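Okay, so I have been going on about plum liqueur to everyone who'll stand still long enough, and I figured it was time to put it all down in one place. A friend brought me a bottle of the new Skusus damson release back in September and I haven't really shut up since!

Skusus is a tiny label out of Closcombe, run by Theresia Hollenstein and Cyrill Gisler, and up to now they've only made clear fruit brandies. Good ones, but fierce. The damson is their first liqueur. It's softer and darker, with just enough sugar to round off the edges (and I say this as somebody who usually finds liqueurs way too sweet).
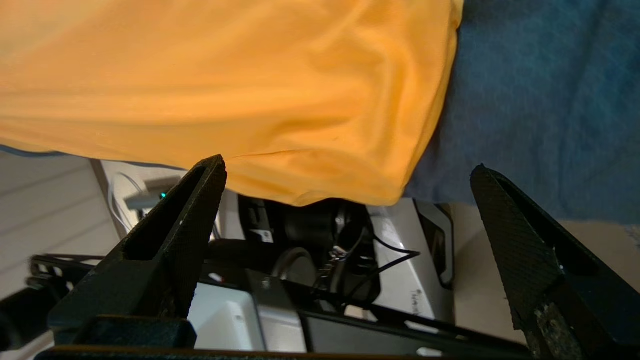
Issue no. 95

I wrote to Theresia with far too many questions and she answered every one of them. The fruit sits whole in the brandy for 11 weeks, stones and all, and the stones are where that little almond note at the end comes from. Then it's strained, sweetened a bit at a time, and left alone in glass until Cyrill says it's ready. He apparently changes his mind a lot. The first run was 588 bottles, each one numbered by hand, and mine is number 100, which made me ridiculously happy.

So how does it taste? Plum skin first, really tart, then something like the burned sugar on top of a custard, then the almond. The color is gorgeous, a deep brick red that goes almost orange where the light hits the side of the glass. I had it neat the first night and it was lovely, but it's even better over one big ice cube with a strip of orange peel.
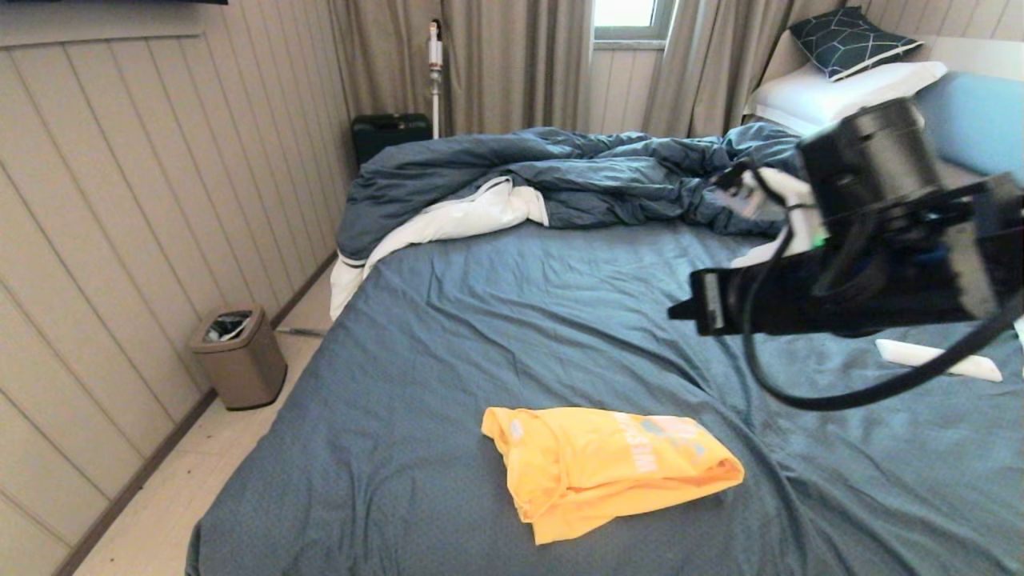

Yellow tee on the bed, folded into a bundle.

I also took it over to Domenica Gruber's place, because she mixes better drinks than any bar in town, and we tried it every way we could think of. The winner by a mile was what we're now calling the Buvstead, after her street:

2 parts rye
1 part Skusus damson
a good squeeze of lemon
2 dashes of bitters

Shake it hard with ice and strain it into something small. Domenica likes a cherry in hers. I don't, but I won't fight you over it. 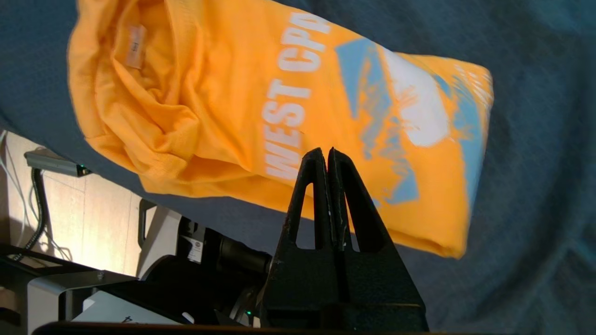 We tried it with gin too, and that was fine, a little thin. With sparkling wine it was wonderful! You only need a spoonful in the bottom of the glass, any more and the plum takes over. The one real flop was tonic. Something about the bitterness made the fruit taste like cough drops, and we poured that one down the sink.

Food-wise, try it with a hard salty cheese. Or pour it over vanilla ice cream if you're feeling lazy, which I was, twice. 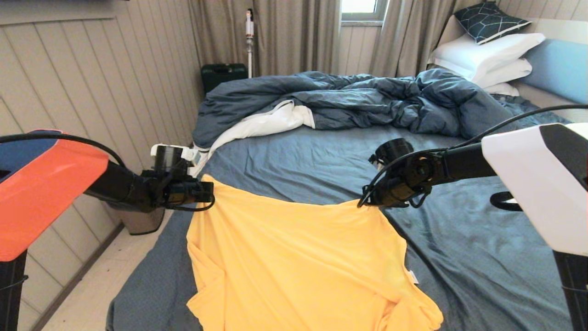 As for finding a bottle, the Wannasri shop still had a few on the back shelf when I last went in, and Fabian Mayrhofer at the counter will let you taste before you buy if you ask nicely. Theresia tells me a quince version is already sitting in jars. She won't give me a date, so I'll be emailing her again next week.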